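Home | Shop | Hot Drinks | Trolleys and Trays | Hire | Contact

Jellilico J17 Countertop Water Boiler

The J17 is a manual-fill water boiler for village halls, staff rooms, small cafés and anywhere else that needs a lot of tea at once. It holds 17 litres, plugs into an ordinary 13 amp socket and needs no plumbing. We have stocked Jellilico boilers at Sosmont since we opened the Tetudbridge shop, and the J17 is the one we sell most often.

The body is double-walled stainless steel, so the outside gets warm in use but can be touched. The lid locks with a quarter turn. The tap is a non-drip lever type which can be held open for filling teapots, and it sits high enough to take a standard two-pint pot underneath. A sight glass on the front shows the water level.

Heating is by a 2000 watt concealed element. There is no exposed coil in the tank, which makes descaling easier, and the flat base can be wiped out with a cloth. From cold, a full tank takes 50 minutes to reach serving temperature. If you only need enough for a small meeting, fill it to the lower mark and it will be ready a good deal sooner. The thermostat then holds the water just below the boil until you switch off.

What it will serve

A full tank is enough for a busy interval or a coffee morning without refilling. If you are serving in two sittings, top it up as soon as the first is finished – cold water added to a half-full tank brings the temperature down and the boiler needs time to recover. Customers with larger numbers usually buy two and put them on separate circuits. Do not run two from one extension lead.

We also supply the things that go on the table next to it. Green and white cups and saucers, teaspoons, sugar pourers and milk jugs are all listed under Trolleys and Trays. Packet biscuits and shortbread can be added to any order collected from the shop, and we keep a small range on the shelf by the till. 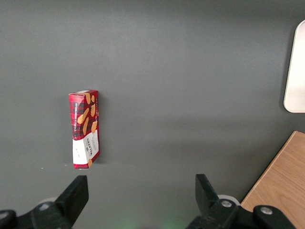

Walkers Vanilla Shortbread

Boilers are sent out on a two-day service to mainland addresses. Orders for the islands take longer and we will ring with a price before taking payment. Please check the box for damage before signing. The boiler should be rinsed, filled, boiled and emptied twice before you make any drinks with it, as there can be a slight taste from the manufacturing process.

Specification

Capacity: 17 litres
Power: 2000 W, 13 amp plug fitted
Fill: manual, through lid
Heat-up time, full tank from cold: 50 minutes
Controls: variable thermostat, power and heating lights
Boil-dry protection: yes, manual reset under base
Cable: 1.5 m
Guarantee: one year, parts and labour
Stock code: 274

Care and descaling

In a hard water area, descale once a month if the boiler is used every week. Use a citric acid descaler and follow the amounts on the packet. Do not use wire wool or anything abrasive on the inside. Empty the tank after each session and leave the lid off until it is dry.

If the boiler cuts out and will not restart, it has probably been run low. Unplug it, let it cool, empty it and press the reset button under the base. If it cuts out again with a full tank, stop using it and call the workshop.

Spares

Tap washers, complete taps, sight glasses, lids and knobs are kept in stock. Thermostats are ordered in. The older Kariuki boiler, which we stopped selling when the J17 arrived, takes the same tap but a different lid – please look at the plate on the back before ordering.

Reader comments (3)

Had ours since the autumn for the bowls club. Heats up in the time they say. The lever tap is better than the push-down one we had before. Lid is a bit stiff.

Does the sight glass come off for cleaning? Ours has gone brown and I can't get a brush down it.
Reply from Sosmont: Yes, unscrew the top cap and it lifts out. Empty the tank first. New seals are in the spares list.

Good boiler but heavy when full, so put it where you want it before you fill it. Would have liked a longer cable as our sockets are low down behind the counter.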